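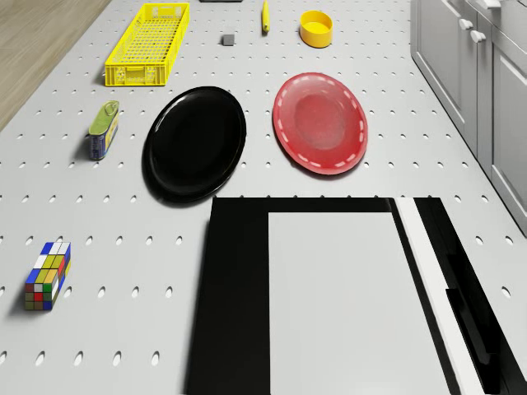 2025-02-26, teleop in sim, tabletop set

Target for the week is 96 demos on the new layout before Raffaele retrains. Did 30 before lunch, kept most.

Task as it stands: puzzle cube into the yellow crate, then tin can in after it. Plates and bowl are only clutter for now, leave them where the reset puts them. Jolán wants a plate version in March, don't start it yet.

Notes while I remember.

Can on its side is the nasty one. Come down square across the body, not at the lid end, or it rolls and you chase it over the pegboard. Two episodes binned for that this morning. If it rolls more than a can's width just hit reset, don't rescue it – the policy learns the rescue. We had this with the Trolitz set and it took ages to get out again.

Crate is long and narrow and sits slightly skewed. I was squaring the wrist to the table by habit and clipping the rim. Line up with the crate instead. Release low. Mesh walls have odd collision, things dropped from high up sometimes hang on the edge and jitter.

Small dark grey cube: don't touch. It is a distractor. Raffaele picked it up in one of his and labelled it a success, have asked him to pull that one.

Handset lag noticable after an hour or so, restarting the Setix bridge clears it. Nearly 700 steps per episode at my speed, Jolán is much quicker but his approaches are jerky and the smoothing filter eats the grasp. Slow is fine. Pause a beat before closing the gripper, then a beat after. The segmenter needs both.

Camera view: the robot's own top fills a good bit of the near side, so anything that drifts in under there is lost to you. Tried keyboard nudges to get round it, hopeless. Side view on the second monitor works, if a bit dim.

To do
– check the reset seed is actualy changing, puzzle cube came up in the same spot twice running
– ask Jolán re colours, black plate and red plate both logged as plate_a
– back up this morning's lot to Vanton, only on the local disk at the moment
– rest of the batch after the 2 o'clock call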